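Kerneton Bench Notes: Kitchen Storage and Shop-Floor Packing

January 5, 2023
Text by Bautista Farías. Bench work by Ivana Aravena.

The question we get most from visitors to Kerneton is whether a machine can put away the dishes yet. The same question comes from the packing side at Drulik, with cartons in place of dishes. This page covers one narrow part of it: picking up and holding rigid plastic containers with lids. The work is done with two-finger grippers, which is also what most low-cost arms carry.

Clear containers are harder than they look. Depth sensors tend to read through a transparent wall or return nothing at all, and a highlight on a curved corner can be taken for an edge. A planner that handles a cardboard box without trouble may close its fingers short of a clear one, or drive straight into it. Opaque features such as a colored seal or a printed label help a good deal with finding the lid and working out its angle.

The second problem is force. A thin-walled box flexes when it is squeezed across the middle, and the lid can lift on the far side. Aravena logged 732 grasps in August across 2 sets of containers, one from the Wako kitchen and one from the Desberg packing line. Of those, 600 ended with the container upright on the target shelf and the lid still closed. The remainder were mostly slips during rotation, with a smaller group of lids that opened under load. All of these were done with a person guiding the tool. The arm repeating the same motions did worse, and we are not publishing its numbers until the Desberg set has been run again with the new finger pads.

On the shop floor the picture is better. Parts arrive in known positions, the lighting does not change, and a tote that is out of place can be rejected. A kitchen cupboard offers none of this. Nesting, stacking and matching lids to boxes all remain slow, and latching a lid still takes a second hand or a fixture to hold the base.

Lidded food container, Lock & Lock, with a blue sealing rim. Held at a tilt between two black pads, label side of the lid facing out.
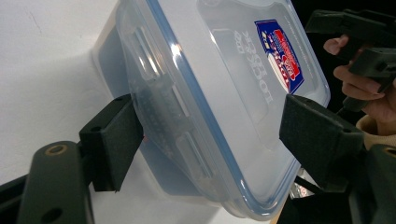
Can a home robot put away food containers without help today?

Only under narrow conditions. With a known set of containers, a cleared shelf and fixed lighting, a single arm can place closed boxes at a slow pace. Mixed containers, loose lids and a crowded cupboard still need a person.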